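Can a robot make my toast yet?

13 Mar 2026

I got up early last November to watch a machine open a toaster oven, and I would do it again tomorrow. It took the arm at the Mudaliar lab in Kerkdale three tries to pull the door down. On the third it got the handle, eased the door open, slid a slice of bread onto the rack and closed up again. I clapped! I was the only one clapping, but I meant it.

People who don't follow this stuff tend to ask the same thing: we've had robots welding cars for decades, so what's the big deal about toast? Well, a car plant is built around its robots. Every part shows up in the same spot at the same angle. A kitchen counter was built around you and me, and we leave things everywhere (I certainly do). A toaster oven has a door that swings down on a spring, a rack that catches if you push it crooked, and knobs you have to grip and twist without shoving the whole oven back into the wall. Each of those is its own little skill, and a person learns them all before the age of ten and never thinks about them again.

What thrills me is how fast the list is growing. Matatine, the project I've followed longest, trained its arm on 800 recorded tries at small kitchen jobs, and 154 of those were nothing but turning knobs. Two years ago its arm could barely push a button. Now it can set a timer dial close enough for toast, though I wouldn't trust it with a cake.

The shop floor is further along. A packing outfit in Lestska has arms filling mixed boxes right next to people, and the workers I talked to mostly liked having them there, especially at the end of a long shift when their wrists hurt. They also told me the arms still get stuck on floppy bags and anything shiny. I believe them. Glass doors and bare metal give cameras a hard time, and kitchens are full of both.

So, can machines do our chores yet? Some of them, slowly, with a person close by. I'd let one wipe my table today. I'd let one load the dishwasher if I had an hour to spare and didn't love the plates. Making breakfast from start to finish, in a kitchen it has never seen before, is still a ways off, and I'm fine with waiting. My mother is 81 and her hands shake, and a machine that could safely handle an oven door for her would mean more to me than any number of backflipping demos. I'll keep getting up early to watch them practice.

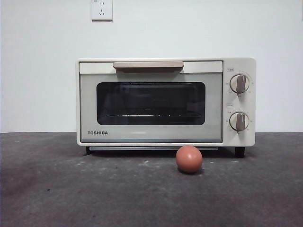

And if the next one needs five tries to get the door open, I'll still be clapping.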